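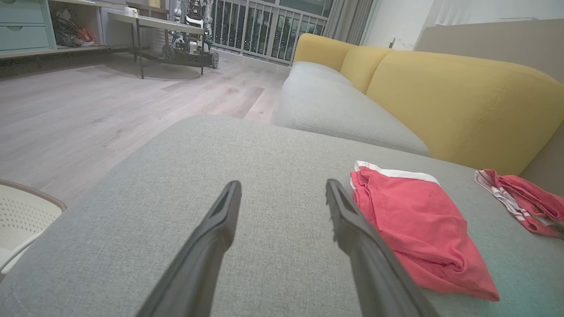

Wohnraum mit grauem Sofa und gelben Rückenkissen, rote Kleidungsstücke auf der Sitzfläche

Start | Projekte | Berichte | Kontakt
April – Projektleitung Ultov

Zwischenbericht an die Stunine-Förderung, Teil Wohnen und Wäsche

Kurz zum Stand, ausführlicher dann im Abschlussbericht. Musterwohnung ist möbliert und in Benutzung. Sofa, Fernsehmöbel, Tisch stehen, Vorhang hängt. Lieferung über Leltport kam in 2 Teilen, der zweite verspätet, Rechnungen liegen bei.

Ausgaben bisher: 2.232 Euro, davon 700 für Textilien und Körbe. Rest Möbel und Transport. Wir liegen im Plan, Puffer ist aber klein.
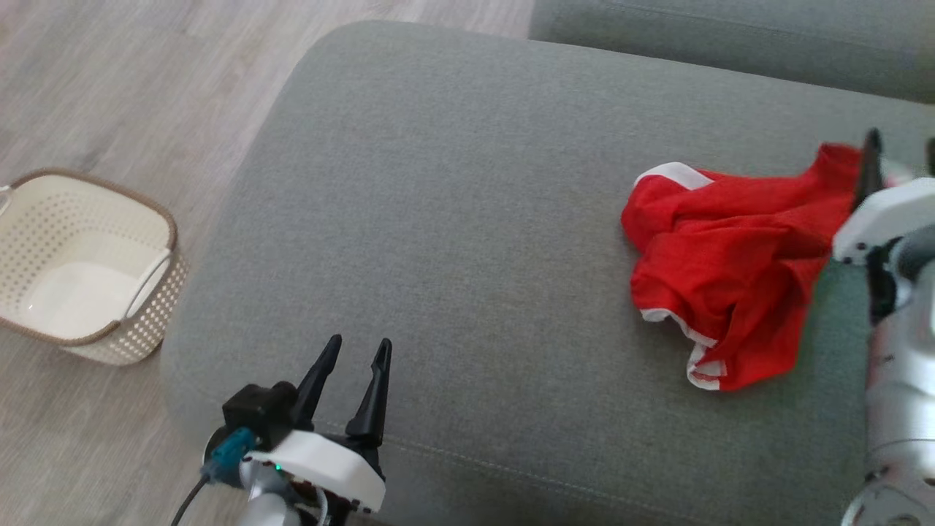
Rotes Kleidungsstück mit weißen Kanten auf dem Sitzpolster

Schwerpunkt im Berichtszeitraum war die Wäsche. Ablauf jetzt: Sachen aufs Sofa, sortieren, falten, was in die Wäsche muss in den Korb daneben. Klingt banal, hat aber drei Anläufe gebraucht bis die Reihenfolge stand. Vor allem Sportsachen sind schwierig – glatter Stoff rutscht, Netzstoff verhakt sich, und zerknüllt sieht man oft nicht wo oben ist.

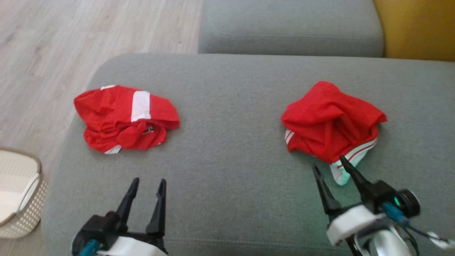

Die Faltanleitung von Parsons passt für Handtücher, für Trikots und kurze Hosen nur bedingt. Haben deshalb eine eigene Kurzfassung geschrieben, eine Seite, hängt im Flur. Wird noch mal überarbeitet, der Teil zu Etiketten und Bündchen fehlt nohc. 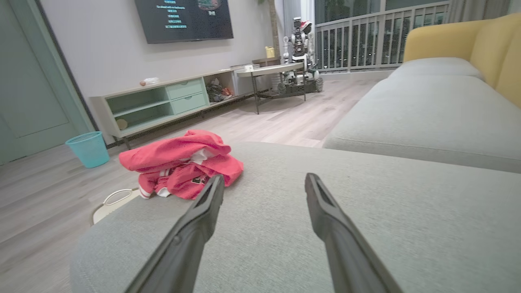

Blick über das Sofa zum Fernsehmöbel in Mintgrün und Weiß

Offen:
– Ordnung in den offenen Fächern, Beschriftung fehlt
– zweiter Korb, hell/bunt getrennt (Angebot angefragt)
– Verlängerung um 3 Wochen, Antrag folgt seperat

Bitte um Rückmeldung zur Verlängerung vor der nächsten Mittelabrufung. Belege auf Wunsch auch einzeln.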